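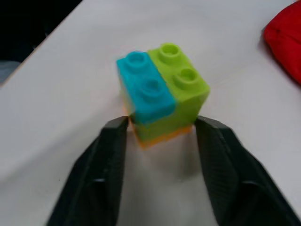 April, 11:40 p.m.

Separation log, continued. Sena and I spoke for 80 seconds tonight, all of it on the Altero lease. She wants her name off it by the end of the month. I agreed and wrote down the steps.

Status of the rest: 1631 messages exported to the old drive, then removed from the phone. I read the last 500 first, which was a mistake. Her replies get shorter from November on. I had not noticed at the time, or I had and filed it under work.

Mojtaba Salehi called at nine and asked how I was sleeping. Four hours, average. He said to stop measuring it. I don't know another way to do this - measuring is what I have.

Her key is still on the hook. I will mail it to Prirnska tomorrow, tracked.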